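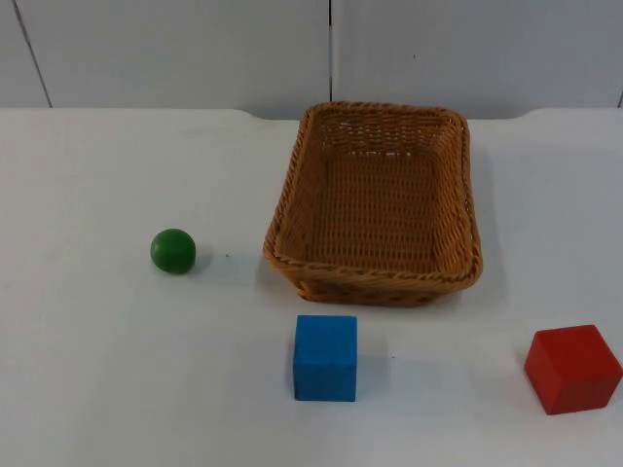
Figure 3. Woven basket, green ball, and two cubes (one blue, one red) on a white tabletop.

3.2 How people name containers

I came into this part of the study expecting a boring result. Everybody knows what a basket is, right? Well, my coauthor Kumiko Tsuchiya and I ended up with 3012 written answers from 169 speakers, and we spent most of June arguing over them (mostly by email, sometimes over noodles).

Each person got a short list of everyday containers and wrote down the first word that came to mind. We threw out 11 answers that we couldn't read and one that was a grocery list. "Basket" did very well for anything woven, as in Figure 3, and people hardly ever called a woven thing a "box," even when it had four clear sides. I loved that! It fits what Ichikawa and I had guessed in the pilot, that what a thing is made of pulls harder on the name than its outline does.

Plastic was where it got messy. The same tall plastic container was a "bin" for speakers in Laven and a "tub" for speakers in Ballow, and a handful of older folks in Ballow wrote "pail" with a question mark after it. We kept the question marks in the coding, which made Rin Hirose's spreadsheet a lot uglier, but I think they tell us something about how sure people feel. Answers with a question mark were also longer, often two or three words, like "storage thing" or "sort of a tub."

Lids changed things too. Once a lid was mentioned, "box" shot up for every material except wicker, where "hamper" took over. Section 3.3 looks at lids separately.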